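The Biltadum Inventory

1. Scope

Lorena Farías took over the inventory in August, when the Biltadum house had been shut for two winters. The terms of the estate required that every movable item be described, tested if electrical, and assigned to one of 4 categories: keep, sell, recycle, landfill. She was paid by the item. Her predecessor, Eder, had reached item 3000 and resigned by post.

His handover notes were legible and mostly complete. Kitchenware was entered by function, then by colour. Linen was entered by weight. Under power boards he had written a single line: see Lapiņa.

Lapiņa was the tenant in the rear flat. She had no recollection of any power board, though she did recall Eder, who had borrowed a kettle and returned it with a label on the base.

2. Method

Farías set down her own procedure on the second morning. One item at a time goes on the white board. The cord is let out as far as it will go and examined from the plug to the entry point. The sockets are counted and the colour recorded. Damage is noted, then the category. No item is entered from memory.

She held to this through the lamps, the fans and a crate of Stalix adaptors that fitted no outlet in the house. The power boards came last, as they had in Eder's notes.
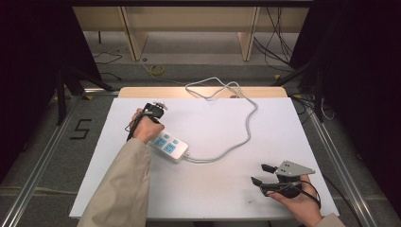 3. Item 3007

Power board, white. Four sockets, light blue, two by two. Cord grey.

She wrote this and stopped at the category. In the margin of Eder's final page, beneath the line about Lapiņa, there was the same entry in pencil – white, four, blue, grey – with no number against it and the category left open.

Farías checked the keep shelf, the sell shelf and both bins. She found no second board. She went across the yard and asked Lapiņa again, and Lapiņa said that it had been in the kettle box, if that was any use, and that he had put it back there himself.

Farías returned to the table, wrote keep, and initialled the line. Then she went to look for the kettle.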